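Riretti Suture Practice Pad, five months in
Reviewed by Tamás Hegyi
December 26, 2024

I bought the Riretti pad to keep my hands in shape between terms of vet tech school. My old Luklow pad had torn along two of the precut wounds, and the replacement was out of stock.

The Riretti comes with the pad, a plastic tray and 14 packs of nylon thread. The tray has rubber feet that grip a kitchen table well. The top layer is firm and takes a curved needle without much drag. Simple interrupted stitches hold fine. Mattress stitches start to pull at the edges if you tighten them the way you would on the Luklow.

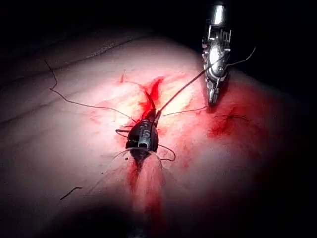
How long does the pad last before the holes get in the way?
Mine went 500 stitches before I had to start hunting for fresh spots, and the straight cuts wore out first.

The thread is the weak part of the kit. It keeps the curl from the packet and the knots slip unless you add an extra throw. I switched to Vainio spools in the second week and have stayed with them.

Cleaning is simple: dish soap, lukewarm water, then a little cornstarch so it doesn't pick up lint. The smell out of the box was strong and took 5 days by an open window to go away. The lid of the tray does not close over the pad if a needle holder is inside.

I would buy the pad again without the thread, if they sold it that way. 4 out of 5.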